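Häufige Fragen zur Ferienwohnung Narnero

Stand: November. Wird ergänzt wenn was Neues kommt. Bitte erst hier schauen, dann mailen, danke.

Wann kann ich anreisen?
Ab 15 Uhr. Früher nur nach Absprache, in der Hauptsaison meist nicht möglich. Gepäck abstellen geht immer, im Skiraum unten links.

Und die Abreise?
Bis 10 Uhr. Wirklich 10, die Reinigung steht dann vor der Tür.

Wie komme ich an den Schlüssel?
Schlüsselkasten neben der Haustür. Code kommt per Mail, am Tag vor der Anreise. Nichts bekommen? Spamordner. Immer noch nichts? Anrufen, Nummer steht in der Buchungsbestätigung.

Wie finde ich das Haus?
Von Mellau kommend durch den Ort durch, nach der Brücke rechts, dann bergauf. Navi schickt einen gern über den Forstweg, bitte ignorieren, da ist im Winter Schluss und Wenden ist kein Spaß. Hausname steht groß an der Fassade.

Brauche ich Schneeketten?
Im Auto haben: ja. Die letzte Steigung wird geräumt, aber nicht vor 7 Uhr und bei starkem Schneefall auch mal später. Winterreifen sowieso.

Gibt es einen Parkplatz?
Einen pro Wohnung, hinterm Haus. Zweites Auto bitte unten am Sammelparkplatz, 4 Minuten zu Fuß. Nicht vor der Garage parken, auch nicht "nur kurz".

Kann ich ein E-Auto laden?
Keine Wallbox. Über die Haushaltssteckdose bitte nicht, die Leitung ist alt. Ladesäule gibt es unten im Ort.

Was ist in der Küche vorhanden?
Herd, Backofen, Kühlschrank mit kleinem Gefrierfach, Spülmaschine, Wasserkocher, Filterkaffeemaschine. Geschirr und Besteck für 4 Personen. Töpfe in drei Größen, eine große Pfanne, Raclette auf Anfrage. Salz, Öl und Filtertüten sind meistens da, aber verlasst euch nicht drauf.
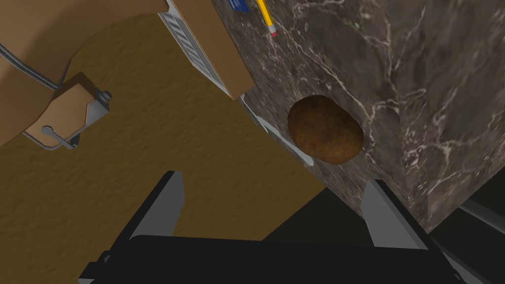

Spülmaschinentabs liegen für den Anfang bereit, danach bitte selbst besorgen. Müllbeutel genauso. Was Vorgänger dagelassen haben (Nudeln, Gewürze usw.) darf verbraucht werden. Angebrochenes aus dem Kühlschrank bitte bei Abreise mitnehmen oder entsorgen.

Wo kann man einkaufen?
Supermarkt im Ort, über Mittag manchmal zu, also Zeiten vorher anschauen. Brötchenservice gibts auch: bis 18 Uhr am Vorabend auf den Zettel im Flur eintragen, ab halb acht hängt der Beutel an der Tür. Wird vor Ort bar bezahlt, bitte passend.

Sind Bettwäsche und Handtücher dabei?
Ja, beides im Preis. Pro Person ein Set, Wechsel ab einer Woche Aufenthalt. Für Sauna und See bitte eigene Handtücher.

Was kostet die Endreinigung?
80 Euro, einmalig, egal wie lange ihr bleibt. Besenrein hinterlassen trotzdem, Geschirr gespült, Müll raus.

Muss ich eine Kaution zahlen?
Ja, 100 Euro, per Überweisung zusammen mit der Restzahlung. Kommt nach Abreise zurück, dauert ein paar Tage. Ein kaputtes Glas ist egal, bitte nur Bescheid sagen damit wir nachkaufen können.

Sind Hunde erlaubt?
In der Wohnung Cuevas ja, ein Hund, vorher anmelden. In der Wohnung Kekent nein, die halten wir für Allergiker frei. Keine Ausnahmen, auch für kleine nicht.

Gibt es WLAN?
Ja, kostenlos. Passwort hängt im Flur. Reicht für Mails und Filme, bei Videokonferenzen zu zweit gleichzeitig wirds eng. Wenn nichts geht: Router aus, kurz warten, wieder an.

Die Heizung wird nicht warm?
Thermostat im Wohnzimmer steuert alles. Fußbodenheizung, das dauert ein paar Stunden, also nicht gleich auf Maximum drehen. Nachts senkt sie automatisch ab, das ist kein Defekt.

Darf der Kaminofen benutzt werden?
Ja, nur mit trockenem Holz. Erster Korb ist gratis, jeder weitere kostet extra, Liste hängt am Schuppen. Asche bitte in den Metalleimer, niemals in die Restmülltonne!

Wohin mit den Skiern?
Skiraum, abschliessbar, Schuhtrockner vorhanden. Skischuhe bitte nicht in der Wohnung, der Boden dankt.

Kann ich kostenlos stornieren?
Bis 30 Tage vor Anreise ja. Danach wird die Anzahlung einbehalten, außer wir können neu vermieten. Reiserücktrittsversicherung empfehlen wir sehr, vermitteln aber keine.

Wie läuft das mit der Gästekarte?
Meldeschein vorab online ausfüllen, Link ist in der Mail. Karten liegen dann auf dem Esstisch. Ohne Medlung keine Karte. Die Gästetaxe ist nicht im Mietpreis enthalten und wird vor Ort abgerechnet.

Noch Fragen?
Mail über das Kontaktformular, Antwort normalerweise bis zum nächsten Abend. Bei Notfällen (Wasser, Strom, ausgesperrt) immer anrufen, auch nachts.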